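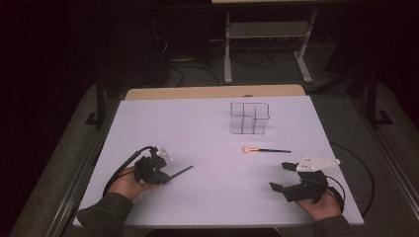

Gripper talk – notes, keep to 7 min

Open: thanks to Tharushi for the slot. Say who I am. Don't do the long intro again.

Slide 1. What we compared
Two hand-held grippers. Arkby fingers vs Sernine fingers, same body, same camera. Everything else held fixed, say this twice, someone always asks.
Task is dull on purpose: small light items into an organizer. Thin handles are the hard part. Cups and boxes told us nothing, both passed.

Slide 2. Numbers
2,288 tries total, October only. Slamet ran most of them – credit him here, forgot last time.
Don't read out the table. Point at the thin-handle row and wait.
Main thing: difference between finger sets is smaller than difference between people holding them. Pause. Prasanna thinks it's the wrist angle, I think it's how hard you squeeze. Leave it open.

Slide 3. Wear
Pads. This is the slide people will want so slow down

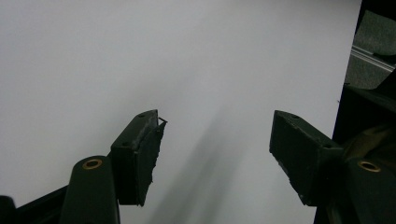

Fingers open. Left pad edge is ragged, with a flap at the top.

We started checking pads after about 500 grasps. Should of been sooner. A bad pad looks like a bad operator in the data, you can't tell them apart afterwards.
Check both sides, not just one. They don't wear evenly.
If asked re cost: pads cheap, swapping them is the pain. Shafiq has the jig drawings.

Slide 4. Cables
Skip if over time. Cable drag on the wrist, Espinoza clip helped a bit, no numbers for it so dont claim any.

Slide 5. Next
Softer pad, same task. Then same fingers on the Stumton arm, see if the ranking holds wihout a human wrist in the loop.
Need more operators – ask the room. Sign-up goes to Debashish.

Questions. Repeat them into the mic.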